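Turnel Paint Names: a dataset card

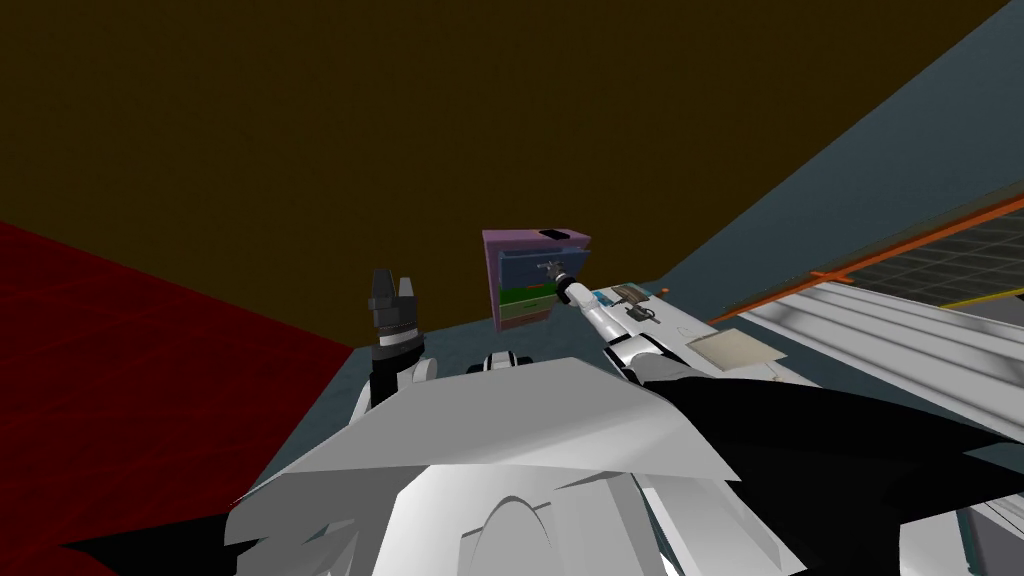
Right, so I got a bit obsessed with paint names. It started when I was repainting the back bedroom and couldn't work out why one maker's "oatmeal" was another maker's "stone", and it ended with me typing old colour cards into a spreadsheet every night through August. Turnel is what came out of it, and you're welcome to it!

What's in it

There are 1415 rows, one per paint name. They come from three lots of cards: Trasmont (832 names, and by far the tidiest cards), Bozsik (282, mostly exterior and fence colours) and Delesach, which makes up the rest. Each row has the name as printed, the maker, the finish if the card gave one, a plain colour family I picked myself, and a notes column where I ramble.

The file is turnel.csv, UTF-8, comma separated. Names with a comma in them are in double quotes. I kept the original spelling everywhere, so you'll find both "gray" and "grey", sometimes on the same card (looking at you, Delesach).

How I chose the colour families

By eye, at the kitchen table, in daylight when I could manage it. Teals gave me no end of grief. If a swatch sat between blue and green I went with whichever the name leaned towards, so "Lagoon Shade" is blue and "Wet Fern" is green, and you might well disagree. Mauve, lilac and lavender all live under purple.

Things that'll trip you up

Old cards fade. A few Bozsik reds have drifted towards brown and I've put "faded" in the notes for those, but I'm sure I missed a couple. There aren't any hex values and I'm not planning to add them, as my scanner is rubbish with colour and I'd only be making numbers up.

Blank finish means the card didn't say. It doesn't mean matt. I made that mistake in version 1 and fixed it in version 2, so please bin the old file if you've still got it.

Using it

Do what you like with my notes and colour families, just mention Turnel somewhere. The names belong to whoever printed them. If you find a typo, open an issue with the row number and I'll get to it after tea.

Last updated Mar 1, 2024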